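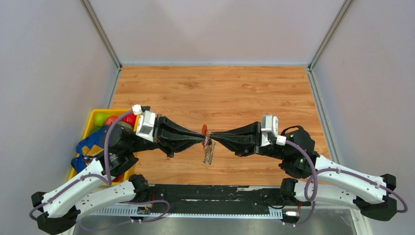
Cloud. Cloud again. Then at half past eight last night it all just went, and I was out in the garden in slippers and two fleeces before the kettle had boiled.

Quick one tonight as I'm up early, but wanted to get it down before I forget what I saw.

Moon was a fat crescent, well over in the west, and the earthshine was lovely. The whole dark side glowing. I always forget how good it is till I see it again. Had the 50 mm finder on it first, then the 926 mm scope with the low power eyepiece, and then I just sat there for ages doing nothing useful. Mare Crisium right out in the sunlight, edges all crisp. The big craters down the terminator had those black shadows that look like someone's gone over them with a marker.

Meant to do a sketch. Didn't. Pencil was indoors.

Orion next, as it's sliding away west now and I've only had a handful of goes at it all winter. The nebula was decent. Four stars in the Trapezium, easy, no sign of the fifth, but the air was wobbling about and next door had the bathroom light on. Kobina gets six from Drornodar with the same scope as mine and will not stop going on about it. He is on a hill. I am between a bus depot and a chip shop.

Dew was dreadful by ten. I had made a dew shield out of a camping mat and it fell off, twice, the second time into the pond. It's drying over the bath now and it smells.

Tried for the Beehive after that. Naked eye, no chance, just a bit of grey that I might of imagined. Binoculars though, wow. Much better in the 10x50s than the scope, you get the whole thing with room round it. Showed Suryani, who came out to ask if I was ever coming in, and she stayed for twenty minutes and nicked my chair. She found M67 before I did. I told her it was luck. It wasn't luck.

Things that didn't work: M81 and M82. Spent far too long on these. Star hopped up from the Bear's shoulder like the book says, got lost, started again, got lost, neck hurting. I had them in September from the Plustden field without even trying, two little smudges side by side, one round and one thin. From here there was nothing at all. Sky's too bright that way, it's right over the depot.

Leo was well up by the time I packed in. Split Algieba at fairly high power, two yellowy stars nearly touching, one a bit brighter. Lovely little double and it doesn't care about street lights. If you've only got a small scope and a rubbish sky then doubles are the way to go. I've been working through Shahab's list of them, the one he printed for the club, and am nowhere near the end. He's got 200 on there. Some of them are frankly cruel.

Also the red dot finder is playing up again. Goes off by itself. I've changed the battery, cleaned the contacts, sworn at it. Kyu-ri thinks it's the switch and says she has a spare somewhere, so I'm leaving it alone till I've seen her. Don't want to break it worse.

Came in at gone eleven, couldn't feel my toes. Cheese on toast. Wrote the log up on the back of an envelope which I have allready lost once this morning.

Club stuff: next dark sky night is 8th March at Plustden, usual gate, usual mud. Red torches please, and dip your headlights when you turn in, somebody didn't last time and Slamet had a few words to say about it. He's bringing the big dobsonian if his back's up to it. Flask and gloves. If it's cloudy we go to the pub instead so it's worth coming either way.

Forecast for tonight is cloud till three and then clear. I am not getting up at three.

I might get up at three. Jupiter will of set by then anyway, but Vega's up, and I haven't looked at the Double Double since the autumn.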